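This site uses cookies to remember your settings. Accept | Manage

Cleaning soft toys that live on a desk

By Joni Salminen

A plush toy on a desk collects dust very quickly, more than one in a bed. I clean mine every March and again when the heating starts. First take off the hat or scarf, if it is not sewn. Then brush everything in one direction with a dry, soft brush.
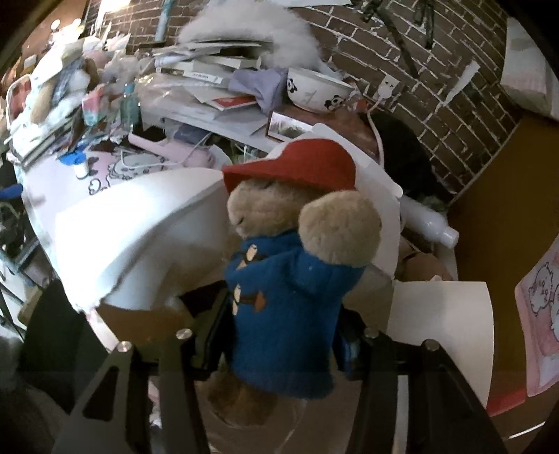
Can I put a toy with a felt hat in the washing machine?
Keep the hat out of it. Felt shrinks and loses its form, so wipe it with a cloth that is only a little damp and let it dry over a small bowl.

For the fur I mix 200 ml of lukewarm water with one drop of dish soap. Use only the foam and not the water, and rinse the cloth often. 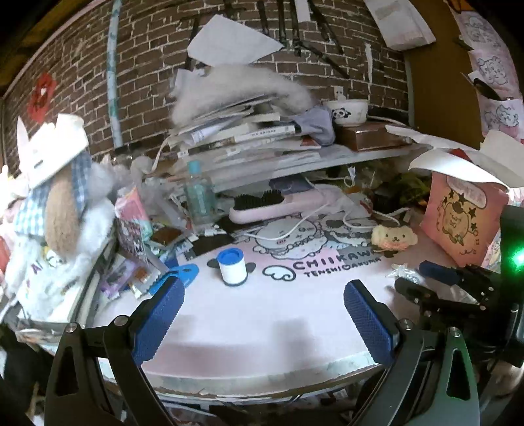
Before the toy goes back, the desk must be cleaned too, otherwise the work is lost in one week. Take all things off and shake the mat outside. A printed mat, like the pink and white one with the cartoon characters, I wipe gently and never scrub. A hairbrush should go to the bathroom, it leaves hairs which stick to plush. Close the water bottle well or move it away.

Dry the toy far from the radiator.

70 shares | 4 comments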